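Used Car Inspection Checklist (the one I take with me), with my comments

I've bought a fair number of used cars over the years, mostly from private sellers around Genevton, and this list grew out of the ones I got wrong. Print it, scribble on it, skip what doesn't apply. I'm no mechanic! I sell insurance. If a car gets through all of this and you still like it, pay a real shop to put it on a lift.

Before you leave the house

[ ] Run the VIN through a history report
[ ] Check open recalls (free, takes two minutes)
[ ] Ask the seller how long they've had the car and who did the work on it
[ ] Ask them not to start it before you arrive

Comment: People forget that last one, or they forget on purpose. If I put my hand near the hood and it's already warm, I ask why. Sometimes they just drove home from work, fine. I've rescheduled for 7 in the morning over this and got some sighing on the phone, and I'd do it again.

What goes in my bag

[ ] Flashlight
[ ] Tire tread gauge
[ ] Cheap code reader
[ ] Microfiber cloth, clean
[ ] Gloves, pen, this list

Comment: My code reader came from the discount table at Flevargate and it's ugly and slow, but it reads codes. Bring a cloth you don't love. Dipsticks are messy and nobody's paper towel holds up. 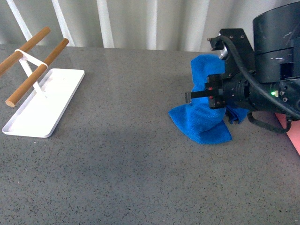 Outside, in daylight

[ ] Panel gaps even on both sides
[ ] Paint color matches door to fender
[ ] Rust at wheel arches, door bottoms, rockers
[ ] Glass chips and cracks
[ ] All four tires same brand and size, worn evenly
[ ] Date codes on the tires
[ ] Every light, including the plate light

Comment: Walk around it twice, once close and once from across the street. The second lap is where I catch the paint stuff. I once looked at a very pretty little hatchback with a rear door that was just slightly too blue, and the seller had no idea (I believed him, he'd only owned it since April). Uneven tire wear bothers me more than a ding does. It can mean alignment, or worn suspension parts, or a bent something, and you won't know which until somebody looks underneath.

Under the hood, engine cold

[ ] Oil level and color
[ ] Coolant level in the tank, no oily film
[ ] Brake fluid level
[ ] Belts, no cracks or fraying
[ ] Hoses, no soft or swollen spots
[ ] Battery terminals clean, date on the battery
[ ] Leaks, fresh or old

Comment: Wipe the dipstick, put it back, pull it again, and only then read it. Dark oil doesn't scare me. Milky stuff under the oil cap can be condensation from short trips, but it can also be a head gasket, and I'm not gambling on which! An engine bay that's been scrubbed to a shine makes me look longer, especially along the bottom edges. 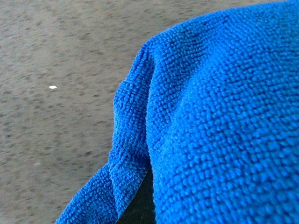

Don't rush this part because the seller is standing there jingling keys. I tell them up front that I'm slow, and I let them go back inside if they want. Kaede Murakami, who taught me half of this, used to look at an engine for ten minutes without saying a word, and sellers would start confessing things.

Inside

[ ] Carpet under the mats, damp or musty
[ ] Seat belts pull out and snap back
[ ] All windows, all locks, mirrors
[ ] Heat AND air conditioning, even in winter
[ ] Warning lights come on with the key, then go off
[ ] Spare tire and jack actually there

Comment: The warning light one matters. If the check engine light never comes on with the key, somebody may have messed with it. Plug in the reader too. Freshly cleared codes will often show up as monitors that aren't ready yet.

Test drive

[ ] Cold start, listen first with the radio off
[ ] Straight, flat road, does it pull
[ ] Firm stop from 40 or so where it's safe
[ ] Full lock both ways in a parking lot
[ ] Highway speed for a few exits
[ ] Bumps

Comment: I use Hernness Road because it has everything, including railroad tracks. Clicking on full lock is often a CV joint. Shaking in the wheel under braking usually gets me $200 off, since I'll be paying for rotors.

Paperwork

[ ] Title in the seller's name, no lien
[ ] VIN on title matches dash and door
[ ] Service receipts
[ ] Smog or safety certificate if your state wants one

Comment: No title, no sale. I don't care how good the story is. My shop inspection costs $142 these days and I still book it every time.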